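Wireless mic dropouts on an outdoor festival stage, only during changeovers

Posted in Live Sound / Small Festivals
2022-05-27

Sheyla Pacheco

I do audio for the second stage at a small music festival. We run it every September in a city park. Last year we had repeated dropouts on two vocal wireless channels, and I would like to sort it out before I put in this year's rental order.

Setup: four handhelds and two bodypacks (one on a Fender bass), all UHF, analog. Receivers are at the monitor position, stage left, in a rack with the lid off. Antennas are the stock whips on the back of each receiver. Front of house is 70 feet out. The stage is a trailer type with an aluminum roof, rented from Madier.

Line check was clean on all six channels. The dropouts came mostly in the first two or three songs of each set and mostly on vocals 1 and 2. Batteries were fresh at every changeover. I scanned once, in the morning, with the park empty, and used the frequencies the receivers suggested. The main stage is on the other side of the trees and has its own crew with its own wireless. I don't have their frequency list.

Is this an antenna problem or a coordination problem? I have budget for one or the other.

Deisy Ñahui

Probably the antennas. Get paddles and put them up on stands. I had the same thing at an outdoor church event and paddles fixed it.

Maritza Apaza

It could be both, but the timing points to coordination, and that costs you almost nothing, so start there.

A morning scan tells you what the TV stations are doing. It does not tell you what the other stage will be doing in the afternoon. If their changeover overlaps yours, they have transmitters for the outgoing band and the incoming band powered on together, and so do you. Each pair of transmitters close to each other produces intermodulation products, and some of those will land on or near your channels. The effect is worst when people are standing in the wings holding live mics, and it clears up once the spares are switched off. That matches your first two or three songs. 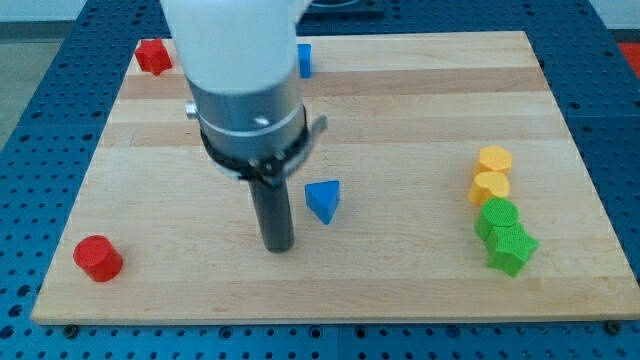 Ask the main stage for their list in writing, a week ahead. Put all the channels from both stages into one coordination plan, including in-ear transmitters and any comms. Do not use the auto-scan result on each receiver separately. Auto-scan finds an open frequency but does not check it against the rest of your own system unless the receivers are networked and grouped.

Then set a rule for changeovers: a handheld is powered on when it goes to the singer and powered off when it comes back. Keep spare transmitters off and at least 3 feet apart.

On antennas, stock whips on the back of stacked receivers are poor. They sit behind metal and close to each other. A distribution amp and two directional antennas at head height, aimed at the stage, would be my second step. Keep them clear of the aluminum roof supports. Watch your cable loss, and don't add a booster unless the run needs it. Too much gain ahead of the receiver gives you more intermod.

Rigoberto Pacheco

Agree with the above. One thing to add: have someone write down the time of each dropout and which channel it was on. We did that at the Cárdenas bandshell and every hit lined up with the other stage turning on its in-ears. Moving two of our channels cleared it, and we kept the whips for the rest of the weekend.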